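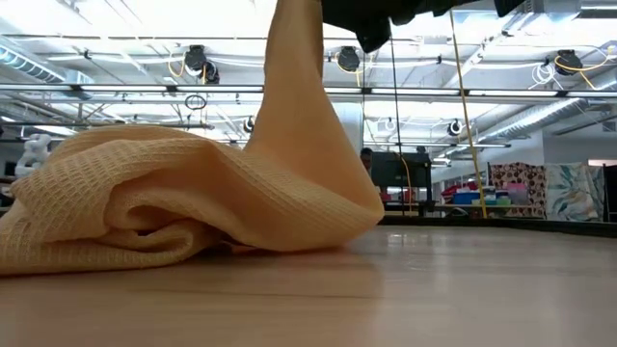

Mid-lift: a waffle-weave towel coming up off the heap in one gripper.

Zuvport Linen Kit - towel folding for two-arm benches

Hi, I'm Keegan Sutherland and I put this kit together with Nosipho Moodley at Marchand. If you already own a pair of arms and you've been putting off cloth because everyone says cloth is horrible, well, they're right, it is horrible, but we've been at it long enough now that I think we can save you the worst months!

What you get is a pair of black two-finger grippers, a small camera for each wrist, the mounting plates and our folding software with a starter set of 800 recorded folds. You bring the arms and a table. We've been running ours on a plain wood top with nothing clamped to it, and I'd suggest you start that way too (Nosipho tried a rubber mat early on and the hems kept dragging).

The hard bit is always the first pick. A towel dropped in a heap has no obvious corner, so the software goes for a ridge near the top, lifts, lets the thing hang and then looks for an edge it likes. Sometimes it likes the wrong edge. You'll see it put the towel back down and go again, and I've learned to leave it alone when it does that - my stepping in only ever made it slower.
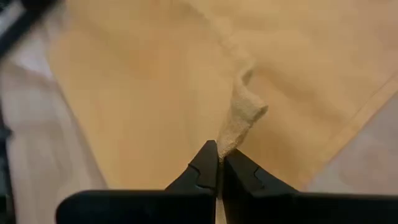 The fingers narrow toward the tips, and that matters more than I expected when we drew them. We went through six versions. The fat ones picked up two layers every time, and the really thin ones snagged on terry loops. The current pair will take a small pinch of fabric and keep hold of it through a lift, and if you wear the tips down they come off with one screw. Spares ship in packs of five.

Prellorwood, a guest house laundry up in Mellstead, had the kit on trial through November. They got through 197 towels on the first Monday, mostly hand towels, with more help from their staff than I'd hoped and less than I'd feared. Their main complaint was speed. Fair enough! It's slower than a person who folds for a living, and if speed is all you care about I'd wait for the next release.

Things it does well: waffle weave, ribbed cotton, hand towels, tea towels. Things it does badly: fitted sheets (please don't), anything silky, and bath sheets longer than your table. Dark cloth on a dark table is also a pain for the cameras, so pick a top that contrasts with your linen.

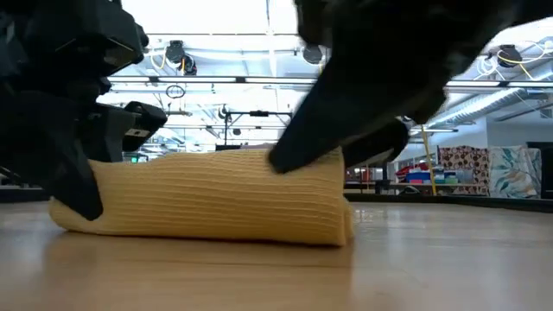 Both grippers over a folded yellow cloth, right fingertip on the fabric.

Setup takes an afternoon if your arms are already calibrated. The bench camera wants to sit low and close to the table, and you'll need to redo its calibration if somebody bumps it - ours gets bumped a lot. After that, run the practice routine with one towel you know well before you let it near a full basket.

Orders and trial requests go to Nosipho. Tell her which arms you have and what you're folding, and send a picture of your table if you can.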